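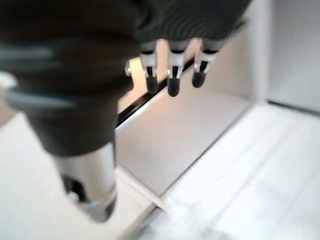 When can residents start using the new fridge-freezer in the Pudmont House kitchen? From 8 in the morning this Thursday, once the shelves have been labelled by floor.

The ground-floor kitchen at Pudmont House, Indwood, has been without a proper freezer since the old one failed in May. Food was moved to the two small fridges upstairs, and people who batch cook have been using cool boxes or doing without. The replacement was supplied by Bellier, the appliance shop on the parade, and fitted by Li Kitchens. The building has more than 190 residents, although most have a fridge of their own and use the shared kitchen only for parties, large shops and the Sunday lunch.

Ruba Tarawneh, the house manager, said the choice came down to the freezer. "The old one was a chest and everything went to the bottom of it. I found a bag of peas in there older than my tenancy file. I wanted something people could pull out and look into."

The money came from the kitchen fund, and there will be no change to the service charge.

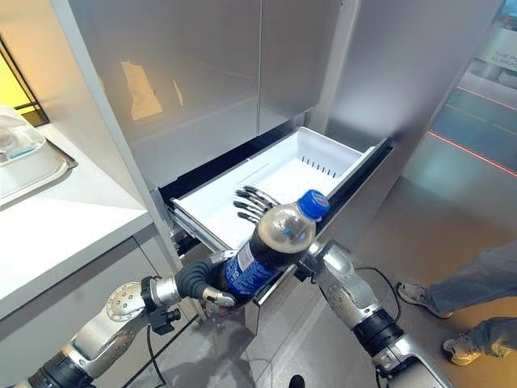 Freezer space will be shared out by request, with a sheet on the kitchen door. Each household can ask for one bag at a time and must write a name and flat number on it. The freezer is the drawer under the two steel doors, with a white bin that has a row of narrow vents in the far wall, and food should not be pushed up against them. Bottles of fizzy drink, such as the Pepsi with the blue cap, belong behind the doors above. Ms Tarawneh said two bottles split in the old freezer last winter, and the ice had to be chipped off by hand – a job that took most of an afternoon.

Glass bottles are also to stay out of the freezer. Ice packs are allowed and do not need a place on the sheet, but they should be labelled like everything else.

A notice about the old freezer drew 17 replies, mostly asking whether lost food would be paid for. It will not be, but anyone who wants to talk about it can call in at the office. A few replies asked for a lock on the new drawer. That has been turned down for now, and will be looked at again if food goes missing.

The upstairs fridges will go back to milk and packed lunches only. Anything frozen that has been left in their ice compartments should be brought down by the weekend. Unlabelled food will be thrown away when the compartments are defrosted.

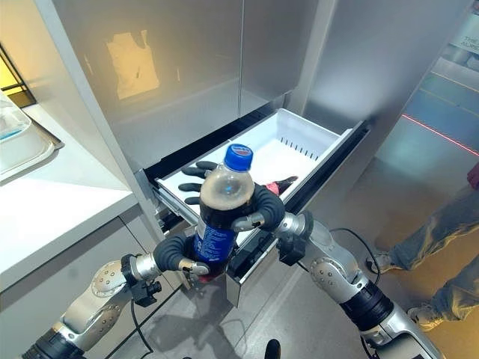 What should you do if you want to cool drinks quickly for a party? Put them in the fridge section the night before, or ask at the office for the large ice bucket, which can be borrowed for a day at no charge.

The kitchen is open until 10 at night. Residents are asked to push the freezer drawer fully home after use and to report any build-up of ice to the office. Li Kitchens will come back in eight weeks to check the door seals and the drawer runners, and the freezer will need to be emptied that morning. A note will go under each door beforehand.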